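From: Baltasar Tapia
To: Rundov handball parents and players
Date: 19 October 2019
Subject: Re: Bus and goalkeepers for Custbridge

Olivares wrote:
> Does the second team still travel with us to Custbridge? Last
> time we waited for two players and we almost missed the warm-up.
> Also I heard that Akis cannot play because of her finger. Who
> will be in goal?

Hello all,

Yes, both teams travel together. The bus has 38 seats and it leaves at 9 from the parking lot behind the school, so please be there a little before. If your daughter comes by car, write to me the evening before, then the driver will not wait for her.

About Akis: the doctor wants her to rest the finger for 2 more weeks. She will come with us and sit on the bench, which I find very nice of her. Marta from the second team will start in goal. She has trained with us since January and she is not afraid of the shots from the wing anymore. 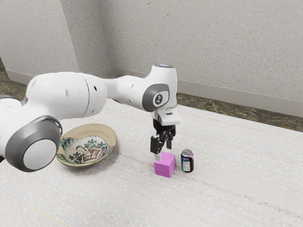 The club in Custbridge has asked that we bring our own balls for the warm-up. They also do not allow resin in their hall, not even the washable one. I know some of the girls don't like this, but last season the referee stopped the game to have a ball cleaned and I don't want to have this discussion again.

One more thing is the money. We have collected 172 for the bus until now. Five families still have to pay, and I would be thankful to get it at the next practice, in an envelope with the name on it.

The white shirts please, the blue ones are too similar to theirs.

Best regards,
Baltasar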